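I bought the Sterkano garment steamer in August, after my old iron started leaving brown spots on collars. I had put off replacing it for a long time. Most weeks I iron four or five shirts, a couple of pairs of pants and whatever needs to look decent for work, and I wanted something that would take less setting up than a board and an iron.

I've now used it for most of a year, which is long enough to say what it does well and what it doesn't.

## What you get

The Sterkano is an upright steamer with a floor tank, a pole, a hose and a hand piece. The box also had a fabric brush that clips to the head, a heat glove for the left hand, and a small plastic hanger that folds. The folding hanger cracked where the hook meets the arms in the second month. I use an ordinary wooden one now and haven't missed it.

Putting it together took me eight minutes. The pole comes in sections that push into each other and lock with a twist. The instructions are drawings only, and the drawing for the hose shows it going on the wrong way around. If the collar doesn't click, flip it.

I paid a little more than 100 dollars at Aguirre, the housewares store near me. They had the smaller handheld version as well, and I tried both at the counter before choosing. The handheld one gets heavy fast with a full tank. With the floor model you only hold the head.

## Heating and steam

It's ready quickly. I fill the tank, switch it on, go find the shirts, and it's steaming by the time I'm back. There are two settings. The low one is for thin things and the high one is for everything else. I tried the low setting on cotton early on and it was a waste of water.

The steam is steady as long as the hose hangs more or less straight. If the hose dips below the hand piece, water collects in the loop, and then it gurgles and spits. Lifting the head up high for a few seconds clears it. The manual mentions this on the last page, in small type. It should be on the first.

A full tank does all my shirts for the week with some left over. You can't see the water level from the front, only from the side with the handle, so I've turned mine to face the wall with that side out.

## How it does on different clothes

**Knits and thin sweaters.** Very good. This is where I would pick it over an iron every time. Hang the thing up, go down the front and back once, then pull each sleeve straight by the cuff with the glove on and run the head along it. The ribbing stays springy, and there is no shine.

**Everyday cotton shirts.** Good enough for me. The body of the shirt comes out smooth. The placket between the buttons doesn't, and collars stay a bit soft. My neighbor Gunnel Ljungberg wears a stiff collar every day of her working life and she gave mine one look and said no.

**Linen.** Fair. It takes the worst out of it. If the shirt has dried bone dry on the line, you'll go over it three times and still see creases at the elbows. It works better if you start while the linen is slightly damp.

**Pants.** Fine for wool, poor for a sharp crease. There was a crease clip sold separately. I didn't buy it.

**Curtains.** I did the ones in the front room without taking them down. This alone saved me most of a day, and they look better than they did after I ironed them last time.

**Anything that has sat in a heap.** Mixed. Clothes left bunched up in the basket for a few days get small, sharp wrinkles that steam only softens. I've gotten better about hanging things up straight from the dryer, and I do fewer passes as a result. 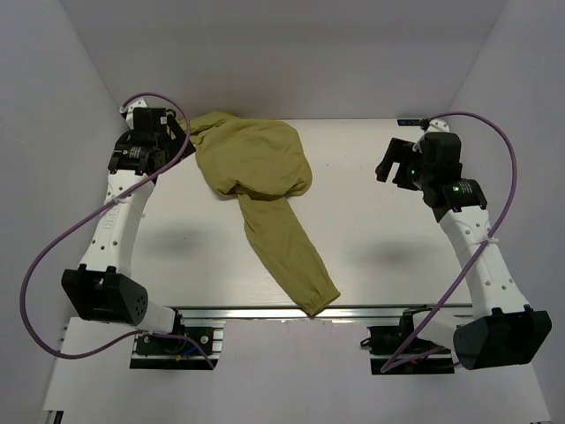
*Thin olive-green long-sleeved top, crumpled on a table. Soft knits and light fabrics like this suit the low setting.*

## Compared with the Rinuser

Troels Juhl lent me his Rinuser for two weeks so I could try them side by side. It's a similar shape and costs quite a bit more. The hand piece is metal, the hose is longer, and it has a small board that hangs from the pole so you have something to press against.

The board does help with plackets. I also liked the longer hose, mostly for the curtains. The steam itself seemed the same to me. The Rinuser takes longer to heat and its tank has a narrow mouth, so filling it at my kitchen faucet meant using a measuring cup. The Sterkano tank fits under the faucet with room to spare.

If I wore dress shirts every day I'd think about the Rinuser – or keep a good iron. For what I have in the closet, I couldn't find enough reason to pay for it.

## Cleaning and care

We have hard water. After three months there were white flakes in the bottom of the tank and the steam had gotten weaker. The manual says to run a mix of water and white vinegar through the boiler, let it sit, drain it and rinse twice. I did that on the back step with a bucket. The smell hung around for one session and then was gone.

I've since switched to Stillimitz descaling tablets, which don't smell and dissolve completely. One tablet every other month has kept it clear.

Empty the tank when you're done. I left water in it over a vacation and the first steam after that had a stale smell.

## What I don't like

- The power cord is short. I use it in the hallway because that's where the outlet is.
- The pole leans when the head is hung up. It has never fallen, but it looks like it might.
- No automatic shutoff. The Rinuser has one.
- The fabric brush falls off if you bump it on a button.
- The wheels are hard plastic and don't like the edge of a rug.

## Would I buy it again

Yes, at the price I paid. I still have a small iron in the cupboard for collars and for the one pair of pants that needs a crease, and it comes out maybe once a month. Everything else goes on the hanger. Replacement hoses are sold separately and I've ordered one to have on hand – the original is starting to stiffen near the collar.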